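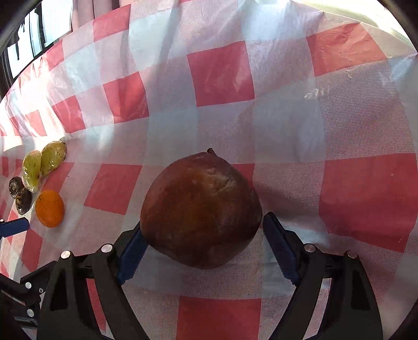 Noreen Rafferty would rather be shown a task once, slowly, than be told how to do it, and she suspects most people learn the same way. The difficulty, in her account, is that a machine has to be shown far more often.

Her remark opened the discussion of hand-guided teaching at Sollum on 11 Jan 2023, where Benedito Rocha answered questions on the Grandero program. The work began in November with a single task: close a two-fingered gripper on a piece of fruit, lift it and set it down again.

Rocha said the team had first tried remote control, with an operator moving the arm from a second table. "It worked, but people were tired after ten minutes," he said. "They could not feel the fruit, so they squeezed too hard or let go too soon. With the gripper in your own hand, you notice at once when something slips."

The program has since recorded 400 demonstrations with the hand-held tool. Of these, 56 were set aside after review. Asked what usually disqualifies a recording, Rocha pointed to hesitation. "A person stops to think, and the machine learns to stop there too. It has no way of knowing that the pause was not part of the job."

Round fruit was chosen with some care. According to Rocha, a box forgives a poor approach, while a large fruit tends to roll away from the first finger that touches it. The demonstrator must bring both pads in low and together. "Kieran Dunne does this without looking," he said. "When we asked him to explain it, he could not. That is the argument for showing."

Rocha does not expect remote control to disappear. Detitz, a partner in the program, continues to use it for places a person should not enter, and he considers the two methods complementary – one for learning the motion, the other for correcting it later on the arm itself.

On the question of who should give the demonstrations, he was firm. Engineers are not preferred. "We want people who have handled produce for years. Their hands are quick and a little untidy, and we keep that."

The next set of recordings will be made in Guimarães, beginning with softer fruit.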